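January, day 5 of the Trodex trial

In by 7:30. The heat hadn't come on yet, so I kept my coat on until the first coffee. Blažena had left a note on the bench saying the overnight log stopped at 2,247 picks. I checked it against the counter in the software and they matched. The sales sheet talks about running unattended through a full shift, and I'd say we are partway to believing that.

Spent the first hour on the vendor's calibration routine. The manual gives it one page. It took me three tries, mainly from step 4, where it wants you to save the bin profile before you name it, and if you name it first it drops the offsets without a word. Wrote that down for the report. Bohumila says the Goicoechea kit we tried last year had the same kind of problem in a different menu. I don't remember that one well enough to say.

Called Trodex support at 10. Got a person after 61 seconds on hold, which I timed for the scorecard. He knew the product. He did not know the answer about the profile names and said he'd write back. Nothing yet.

The pricing came through too. The lease is fine. The service plan is where they get you — the basic tier covers remote help only, and a site visit is billed from Cerkavow, travel included. I asked if they would fold one visit into the first year and the rep said she would have to ask. I also want the spare finger set thrown in. We'd want a second set on the shelf from the start.

After lunch we went on to long thin parts, which is the piece of the review I care about. Cubes and cans tell you very little. For this we use the green and reddish-brown blocks and the two gray bins, moving them from one to the other and back. Their software lets you set a grasp width per item, and I left it on automatic to see what the default does. 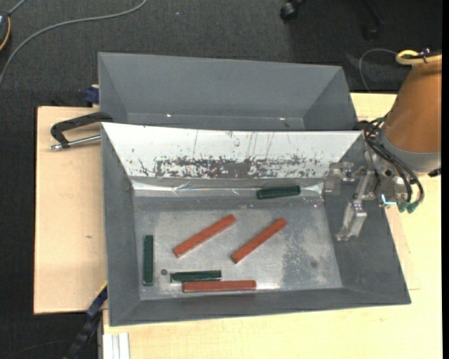
Bohumila wants a run of 1,000 on the blocks before we score anything, and I agree with her. I'd like part of that done with blocks lying right along the walls, as that's how our stock sits in the totes at Prellidthorpe. I also want one run with the speed at the factory setting and one slowed down.

Still to do: ask about the export format again, send Blažena the calibration notes, find out who has the key to the parts cabinet.

Left at 5:40. Roads were bad. Soup for dinner, and I went to bed early.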